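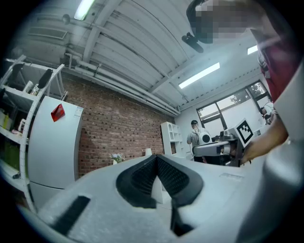 1/ Hilo sobre las frases motivadoras que circulan con firma ajena. Llevo 2 semanas mirando de dónde salen y cada vez me creo menos.

2/ Empecé por una recopilación que comparte medio mundo: «746 frases para cambiar tu vida», de la web Udeo. Quité las repetidas. Quedan 263. El resto es la misma idea con otra coma, y a veces con otro autor.

3/ La de «quien no arriesga ya ha perdido» aparece atribuida a un filósofo griego, a un entrenador de baloncesto y a «proverbio oriental». ¿De qué oriente? No lo pone.

4/ Pregunté a Udeo por las fuentes. Respuesta: «las frases han sido verificadas por nuestra comunidad». Pedí ver una sola verificación. Sigo esperando.

5/ Luego está Dranel, la app que te manda una cita cada mañana. Me mandó una sobre la paciencia justo antes de pedirme que pasara al plan de pago. Muy inspirador todo.

6/ Shafiq Fakir, que ha trabajado años en bibliotecas, me dio un criterio que uso desde entonces: si no hay libro, discurso o entrevista con fecha, trátala como anónima. Puede ser bonita igual.

7/ Con ese filtro repasé las que yo misma tenía guardadas en el móvil. Pasan 11. Una de ellas con dudas, porque la traducción que encontré dice casi lo contrario.

8/ Ya sé lo que vais a contestar: «qué más da quién lo dijo si te ayuda». Vale. Entonces publicadla sin nombre, a ver cuántos me gusta saca.

9/ Y no, que venga en una taza no cuenta como fuente. Me lo han discutido dos personas.

10/ Si alguien tiene la procedencia de la frase del faro y la tormenta, que me la pase. Con página, por favor.

Última actualización: 10 de febrero de 2022

Hilos recientes
Citas en lápidas: las que sí se pueden comprobar
Gethin y sus calendarios de pensamientos positivos
Por qué dejé de leer el boletín de Starnbridge

Contacto | Aviso legal | © Todos los derechos reservados | Volver arriba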